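3.2 Supply and handling of produce

Sweetcorn and tomatoes were obtained from two growers, Warnus and Grekness, both of which deliver to the Arkik shop on the morning of picking. The growers were told the purpose of the study but not which crates would be sampled. Each delivery was logged on arrival with the time of picking as stated by the grower, the crate weight and the air temperature in the receiving bay. Crates without a stated picking time were left out of the analysis.

From each accepted crate, 6 items were drawn by position, using a fixed pattern that took in the top, middle and bottom layers. Items with split skins or torn husks were replaced by the nearest sound item in the same layer. In total 3,000 items were entered in the log over the season. The sample is uneven between the two growers: Grekness sent fewer crates of tomatoes in the wet weeks, and no attempt was made to correct for this by drawing more heavily from its remaining crates.

Storage followed the shop's normal practice. Tomatoes were kept on open shelving out of direct sun, and sweetcorn was held in its husk in the cold room until it was put on display. Four storage periods were compared, the shortest being sale on the day of delivery. Staff were asked not to rotate the sampled crates — a step they would usually take each morning — and these were marked with a coloured tag on the short side.

Firmness was scored by hand on a scale of 0 to 100, using the reference set prepared for the earlier Trình trial. Scores were given before any item was cut. Sugar content was then read from expressed juice, with the instrument zeroed against distilled water between crates. Where two readings from the same item differed by more than the stated tolerance, a third was taken and the median kept.
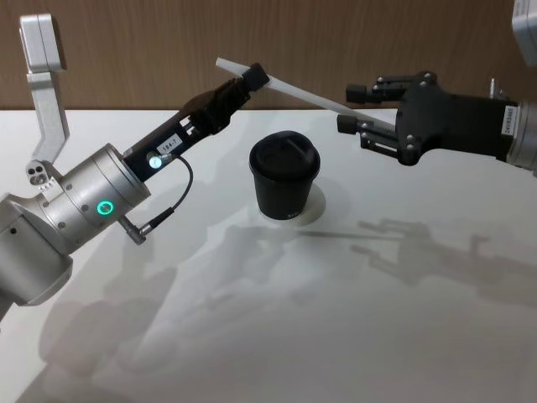 Figure 4. Two robot arms with a long white drinking straw held between them above a white table.

3.3 Treatment of losses

Items discarded by the shop before their planned reading were counted as losses and given no firmness score. This differs from the Trình trial, in which discarded items were scored at zero, and direct comparison of mean firmness between the two studies should be made with care. Losses are reported separately for each grower and storage period.

Crates sold early by mistake were treated as missing. All such cases concerned sweetcorn, and most fell in the longest storage period, where few crates remained in any case. The log was closed and checked against the delivery notes on 27 February 2021. Entries that could not be matched to a note were removed before the models in Section 4 were fitted.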